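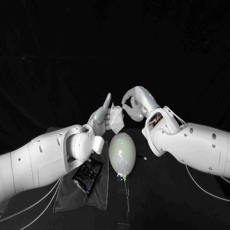 Contents | Previous chapter | Next chapter | Glossary | Index

Chapter 7
Comparing Robot Hands

Nhyira Darko

A gripper that does well with one object may do badly with the next. Two flat jaws can hold a steel block all day and still tear a tissue. A hand with five fingers can curl around soft things, but it has more joints to set up and more cables to look after. Choosing between them takes fair tests, and this chapter is concerned with how to plan and run those tests.

We begin with test objects. A good set includes items that bend, items that crush and items that slip. Tissues, folded cloth, small packets and balloons are all cheap and easy to replace. A balloon is useful for judging grip force – too little and it slides away, too much and it bursts.

Section 7.2 deals with two-handed work. Passing a tissue from one hand to the other sounds simple, yet both arms must agree on a position, and the first hand must let go at the right moment. Timing faults that stay hidden in single-arm tests often show up at this point.

Section 7.3 follows a trial at the Prakerura workshop, where the Genard hand was compared with the Trolari two-jaw gripper. Each was given 200 attempts on the same set of objects, using the same arm and the same controller. The full log, including calibration runs, came to 2,595 entries. We use it to practise sorting failures by cause: missed grasp, dropped object, damaged object or controller fault.

Before you start, revise the notes on grip force in Chapter 4. You will also need the Gill score sheet from the back of the book, and 48 blank rows for your own results.

Key terms: grasp, handover, compliance, grip force, trial, controller fault

7.1 Choosing test objects

Page 287 | Contact the publisher | Copyright, all rights reserved | Back to top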